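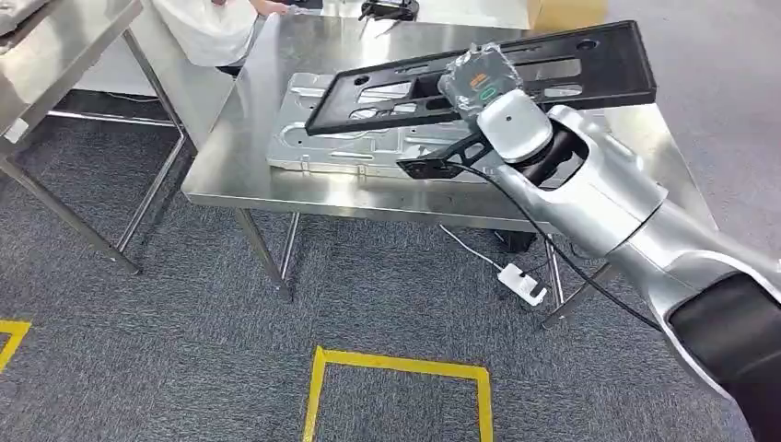

Gradwood stainless steel table – polished top, folded front edge

The Gradwood is a plain work table for packing rooms, kitchens and light assembly. Metal legs are joined by thin crossbars near the floor.

Top: stainless steel
Length: 112 cm
Maximum load: 100 kg, evenly spread
Order code: 396

Supplied flat with fixings. Wipe down with warm soapy water and dry with a soft cloth – wire wool will scratch the top.

Made by Gramberg. 42 in stock at our Drosudville warehouse.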